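Losstead Residence Hall: Laundry and Linen Questions
Resident Services, Lakelstead Campus

14 shares | 3 comments

The following answers apply to all residents of Losstead and to guests staying eight nights or longer. Residents of Turneck House should consult their own handbook, as the machines and hours there are different.

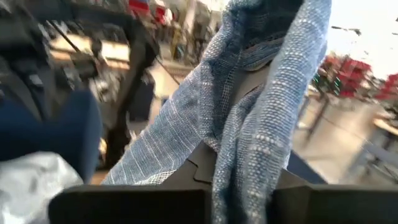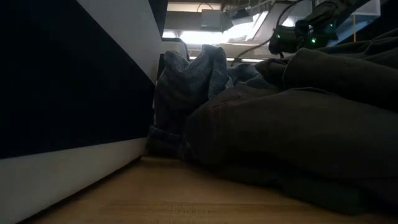
Fabric, both on the table and off it.

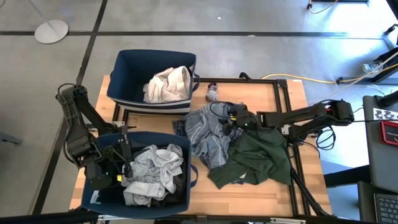

When is the laundry room open?

The room is open every day from 6 a.m. until 11 p.m. The last wash must be started by 9:45 p.m. The door locks automatically at closing, and items left inside may be collected the next morning. During June the room closes at 8 p.m. while the summer cleaning of the building is carried out.

How do I pay?

Washers and dryers accept the resident card only. Coins are no longer taken. Value may be added to the card at the front desk or at the machine beside the mailboxes. A refund for a failed cycle must be requested within 2 days, and the request must give the machine number and the time of the wash.

May I reserve a machine?

No. Machines are used in order of arrival. A finished load may be removed by another resident once 17 minutes have passed. The person removing it is asked to place it on the folding surface or in the owner's bin and to leave it off the floor.

What is included in the linen service?

Residents enrolled in the linen service receive two flat sheets, one pillowcase, one bath towel and one hand towel per exchange. Exchanges take place every second week at the window on the ground floor. Used linen must be returned before clean linen is issued. Blankets are exchanged once per term.

Can personal clothing be sent with the linen?

Personal clothing is not accepted. The linen is washed off site by Cui Linen Supply at a high temperature that is unsuitable for most garments. If an item of clothing is sent by mistake, notify the office the same day. The hall does not pay for shrinkage or loss of color.

How should denim and other dark fabrics be washed?

New denim should be washed separately in cold water for the first few loads and turned inside out. Do not use the hot setting for dark colors. Residents who share a load do so by private agreement, and the office does not settle complaints about dye transfer.

Are rugs, pillows or bedding with filling permitted?

Small pillows and single comforters may be washed in the large washer, number 8. Rugs with a rubber backing are not permitted in any machine.

What happens to unclaimed items?

Items are held for one month at the front desk. They are then donated if in good condition. Underwear and socks are discarded.

Is detergent provided?

Detergent is not provided. Liquid detergent is preferred. Please use no more than the amount given on the label, as excess foam will stop the cycle and the fee will not be returned.

Whom should I contact about a fault?

Report faults to Anqi Liang, Resident Services, in person at the front desk or by a note in the maintenance box. Please do not move a machine or open its rear panel. A washer that is leaking should be reported to the night desk at any hour.

3 comments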